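Community Talks and Who Comes to Them: A Study of the Gretlow Library Evening Series
Student project report, Local History and Public Events module
Submitted by Sadia Rind, 2022-03-29

1. What the project was

Our group followed the evening talk series at the Gretlow library over one season. The series is run together with the Postamberg Society, which looks after the papers of families who left the town of Postamberg between the wars and ended up all over the place, a good number of them here. I wanted to know who turns up, how they hear about it, and if the talks change what people do after. Donating papers, asking about relatives, joining the reading group, that kind of thing.

Anathi Van der Merwe did most of the interviews. I did the archive side and the mailing list. We both sat in on the talks and took notes by hand, then typed them up the same night. Mostly the same night.

2. Background, short

The Society has 3216 items cataloged. Letters, school reports, ration cards, one very long diary by a piano teacher. For years it was a closed collection, you wrote in and waited. The talks started as a way of getting people through the door without making them fill in a form first. First speakers were all members. Now it's authors, a cookbook writer, a retired judge, a filmmaker who brought her own projector and then needed ours. 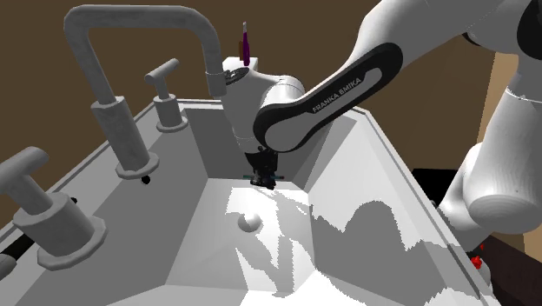 3. Method

Paper questionnaire on the chairs before each talk. 200 printed per talk, way too many for that room, the leftovers got used again. Questions were: how did you hear, have you been before, do you have a family link to the subject, would you come back. One open box at the bottom for anything else. The open box was the best part and we should of made it bigger.

Interviews were done after the talk by the coat rack – not ideal, people had one arm in a sleeve. Anathi moved to phone interviews from the second talk on and the answers got longer right away. She asked everyone the same opening question, what made you leave the house tonight, and then let it run.

The email newsletter goes to 600 addresses. I was given the open rates but not the names, fair enough.

4. The talks

We covered 3 talks.

The first was Tshabalala on his novel about two sisters who run a hotel under false papers. Full room. Reading was short, questions were long. A woman in the second row said her aunt had worked in a hotel like that and never spoke about it, and after that half the questions were to her and not to him. He didn't seem to mind and pulled up a chair.

The second was on recipes carried from one country to the next, with a panel. Different crowd, younger, more people who had seen the poster in the grocery store. Several said they came for the food and there wasn't any. This is in the open boxes more than once, in capitals. Family link was lower for this one but "would you come back" was higher, which I did not expect and can't fully explain.

The third was the Flondetti letters. A brother and sister writing back and forth for years, read aloud by two actors. No slides. Nobody left at the break. In the phone interviews people remembered actual lines from the letters, even the dull ones about shoes.

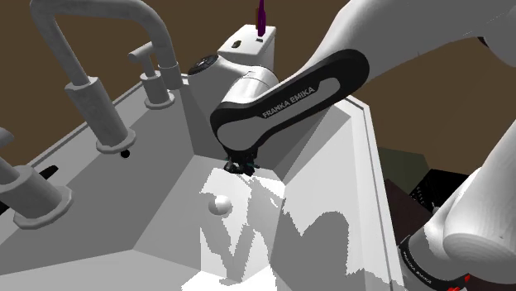 5. What we found

Newsletter matters less than the Society thinks. Most first-time visitors came because a person told them, a neighbor or a daughter or someone at choir. The poster came next. Returning visitors do use the newsletter but they would come anyway, they said so.

People with a family link sit near the front and stay late. They also bring things. Photos in an envelope, a passport, and at the Flondetti evening a whole shoebox. There was no one at the desk to take them in properly so they mostly went home again with the owners. This is the main thing I'd want the Society to look at.

Evening start is too early for people with jobs and too late for the older ones who take the bus. No good answer. One interviewee suggested repeating each talk on an afternoon and I think that is worth a try in April, when the cookbook writer is back anyway.

6. Problems

Not everyone filled in the form, and the ones who did were probably the ones who liked it. Coat rack interviews too short, see above. We lost the notes from the Q and A at the second talk and wrote them again from memory so that section is thinner then the others. Also we only saw one season. A year would be better.

7. Suggestions

– Someone at the desk with receipt slips at every talk
– Bigger open box on the form
– Fewer forms printed
– Afternoon repeat, at least once
– Put up more posters, the grocery store one worked
– Snacks, if the title has food in it

Thanks to the library staff for letting us in early and for the extra chairs. Copies of the questionnaire and the typed interview notes are in the folder at the front desk, ask for the Rind / Van der Merwe one.

Related reports
Reading Groups and Memory: Notes from One Winter
Cataloging the Postamberg School Reports
Letters Read Aloud: The Flondetti Evening
How a Small Library Plans Its Season
Oral History by Phone – A Short Guide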